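3.2 Leftover storage in shared households

Respondents in Vistby kept a diary for 16 days, noting each item of cooked food put away after a meal and what became of it. Ramadan's earlier survey used a single interview at the end of the month, and we expected the diary to pick up small portions that people forget. It did. Rice, lentils and cooked vegetables made up most of the entries, and roughly 38 percent of them were thrown out within the week.

Households that owned few containers tended to leave food in the serving dish - usually a round bowl of the kind in Figure 2 - and moved it to the refrigerator late in the evening.
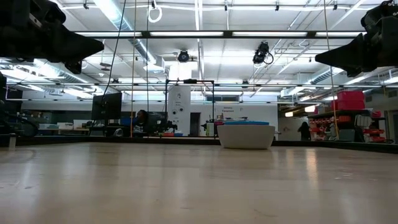 Figure 2. White round bowl on a wooden table.

3.3 Labeling and discard

Eight households were given paper labels and asked to write the date on every portion. Use dropped off quickly after the first few days, and two households stopped entirely. Where labels stayed in use, food was more often eaten by the person who had cooked it. Yasmine Ramadan coded the diary entries, and a second reader checked those marked unclear.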